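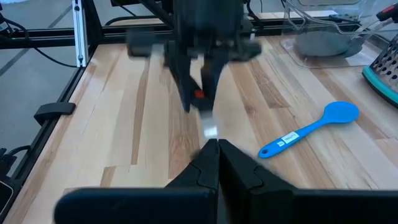
Wood is one of the oldest materials people have used. Houses, boats, pencils, spoons, and violins have all been made from it. This page has been prepared by the education department of the Orkusberg Forest Museum for readers aged eight to eleven. It explains where the lines in wood come from and how they can be read.

## How a tree grows

A tree grows in two directions. It grows taller at the tips of its branches, and it grows wider just under its bark. The part that makes the trunk wider is a very thin layer called the **cambium**. Every year, the cambium adds a new coat of wood around the outside of the old wood, a little like putting on another sweater.

In spring, when there is plenty of water and light, many trees grow quickly. The wood made at that time is often pale. Later in the summer growth slows down, and the new wood is usually darker and more tightly packed. In winter, trees in cold places rest. One pale band and one dark band together make one **growth ring**.

If a trunk is sawed straight across, the rings appear as circles, and a person can count them to find out how old the tree was. The oldest slice in our collection has 602 rings. It was counted by Katherine Mosquera, who marked every tenth ring with a pin so that she would not lose her place.

## From rings to grain

Most wood is not used in round slices. It is sawed along the length of the trunk to make boards. The saw cuts through the rings from the side, and they show up as long lines or arches. People call this pattern the **grain**.

Where the board comes from in the trunk makes a difference:

- A board cut through the middle often has straight, narrow lines.
- A board cut nearer the outside often has wide arches, shaped like flames or hills.
- A board with a dark oval spot has a **knot**, where a branch once grew.
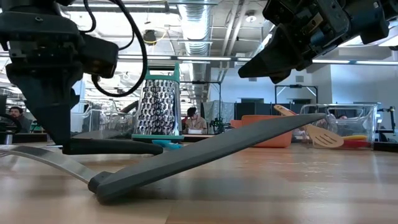

Grain can also be felt. A carpenter who planes a board in the direction of the grain gets long, smooth curls of wood. If the plane goes the other way, it can catch and tear the surface. Wood also splits much more easily along the grain than across it, and this is why firewood is stood on its end before it is chopped.

## Why boards move

Wood takes in water from damp air and gives it back when the air is dry. A board becomes slightly wider in damp weather and slightly narrower in dry weather. Its length hardly changes at all. A wooden door that sticks in summer may open easily in January.

Furniture makers must plan for this. One method is to glue many narrow strips side by side to make a wide top.

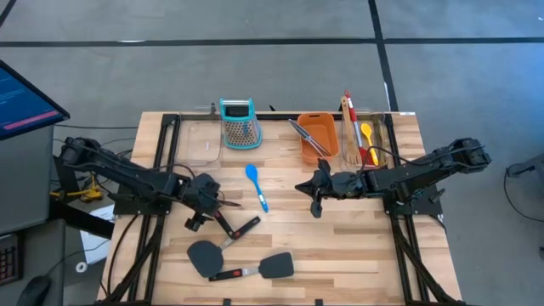

Before gluing, the maker looks at the end of each strip and decides which way its rings should curve. Wálter Ríos, who teaches in the museum workshop, asks his students to draw an arrow on every strip in pencil before they open the glue.

## Something to try

Find a wooden object at home or at school. Ask an adult before you move it.

1. Look for the grain and trace one line with your finger.
2. Look for arches, straight lines, or knots.
3. Place thin paper on top and rub gently with the side of a crayon.

Some smooth surfaces only look like wood and are printed with a picture of it. A rubbing of one of these may show no lines. Very smooth or varnished wood may not show many either, so try a second object and compare.

## Words to know

**Cambium:** the thin growing layer under the bark.

**Grain:** the direction and pattern of the lines in wood.

**Knot:** the place in a board where a branch grew.

Classes may bring their rubbings to the museum's family day on 23rd June. Milagros Ibarra will be at the workshop table to look at them.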